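Startseite Aktuelles Berichte Termine Kontakt

Besuchsbericht: Tag der offenen Tür im Handhabungslabor Trosness
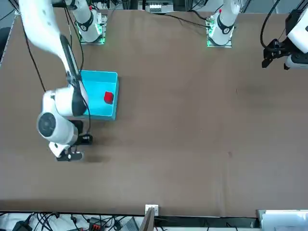
Trosness hatte im Februar erstmals externe Fachbesucher in das Labor eingeladen. Der Rundgang begann um 9.30 Uhr und war auf kleine Gruppen ausgelegt. Unsere Gruppe führte Huia Cartwright, die dort die Versuchsplanung verantwortet. Gegenstand der Vorführung war das zweiarmige Greifen von Kleinteilen mit Parallelgreifern, Projektname Gamurix.

Die Aufgabe ist bewusst einfach gehalten. Ein Würfel liegt in einer flachen Kunststoffwanne und soll entnommen, an den zweiten Arm übergeben und auf dem Tisch abgelegt werden. Die Startlage des Würfels wird zwischen den Durchläufen verändert. Pro Versuchsreihe sind 300 Durchläufe vorgesehen; in der zuletzt abgeschlossenen Reihe wurden 274 ohne Eingriff beendet. Die übrigen gingen laut Vignesh Suvarna überwiegend auf Startlagen dicht an der Wannenwand zurück, bei denen ein Greiferfinger am Rand aufsetzt. Die Bahnplanung wird dafür derzeit um einen schrägen Anfahrwinkel ergänzt.

Diskutiert wurde vor allem die Übergabe. Beide Greifer halten das Teil kurzzeitig gemeinsam, bevor der abgebende öffnet. Die Haltezeit beträgt 500 ms, angestrebt werden 200 ms. Waqas Minhas (Grevthorpe) fragte nach der Kraftregelung in dieser Phase. Eine solche ist bisher nicht umgesetzt, geregelt wird ausschließlich die Position. Bei starren Teilen hält das Labor dies für vertretbar, für nachgiebige Werkstücke nicht.

Kritisch anzumerken ist die Kabelführung an den Armen, die bei größeren Schwenkbewegungen Reserven verlangt und den nutzbaren Arbeitsraum einschränkt. Eine Umverlegung ist geplant, ein Termin wurde nicht genannt.

Die Vortragsfolien sind auf Anfrage bei I-hsuan Lu erhältlich.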